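Home Notebook Log Index Tooling Search

Brarkiton cell notebook
Mon 5 April
4 min read

Picked up the release problem on the rack task again. Last week's build of the planner (Jara) would reach, grasp and lift well enough, then hang at the place step with the gripper still closed. The log showed the force check never going true. Threshold was set for the flat test blocks, and a curved part doesn't load the wrist the same way when it touches down.

Changes before the first run today:

– place check now looks at the change in wrist force over a 200 ms window instead of the absolute value
– controller timeout on place raised to 8 s
– shelf plane taken from the fit, no longer from the CAD height

The last one should have been done in February. The CAD height assumes the rack is where the drawing says it is, and it has casters.

Plane fit on the top shelf is good as long as the mask keeps the parts out. Blue is easy to segment. The hub cap is the awkward one: shelf shows through between the spokes, so the color mask gives back a set of blue islands inside the part outline. The fit doesn't mind them, they are on the plane. The collision model does mind, because it treated each gap as free space and was willing to send a fingertip through. For now I close the outline and fill it before building the collision shape. Costs us the option of grasping by a spoke, which we weren't using.

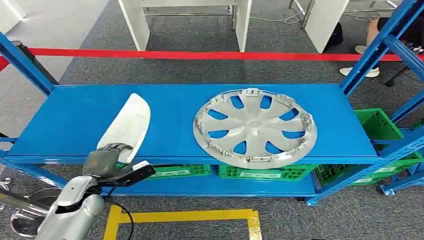 Brader cell, software

Grasp on the white part is low, fingers around the lower portion, with the tip leaning to the back of the shelf. The grasp sampler prefers this because it scores on finger contact area, and the tapered end scores badly. Fine for holding. Less fine for placing, as the long end is then a lever and any error in wrist pitch shows up at the tip.

Added a term to the score for distance from the estimated centroid. Weight is a guess. Replayed the stored point clouds through the new sampler offline and the top candidate moved up the part in most of them. In a few it flipped to the other side of the shell, where the approach passes over the hub cap. The planner found paths, but ugly ones, with a wrist flip in the middle. Put a cost on joint 6 travel and the flips went away.

Perception on the white part still drops out. The surface is glossy, and depth has holes wherever the overhead lights reflect. Tried filling from neighbors, which flattens the curve and shifts the pose. Tried fitting the mesh to the edges only, better, slower. The Natbridge matcher has an edge mode that is meant for this. Their default is 2000 points per template. Left it there.

Run 2166 is the one to keep for comparison. Config is saved next to the bag. Don't use the ones before it, the shelf frame was still being published twice, once by the old node and once by the new one, and the transform tree took whichever came last. Found by reading the tree dump line by line. Old node is removed from the launch file now.

Open:

– green crates on the lower shelf are not in the collision scene at all, only the shelf is. Needs adding before anyone plans a reach below the top level
– cable loop under the arm is not modeled either. Keep the elbow-down limit as is
– place check window of 200 ms is untested on the hub cap. Flat part, many clips around the rim, contact may come in steps
– ask whether the centroid weight should be per part or global

Next session starts with the hub cap place, arm speed reduced, logging at full rate.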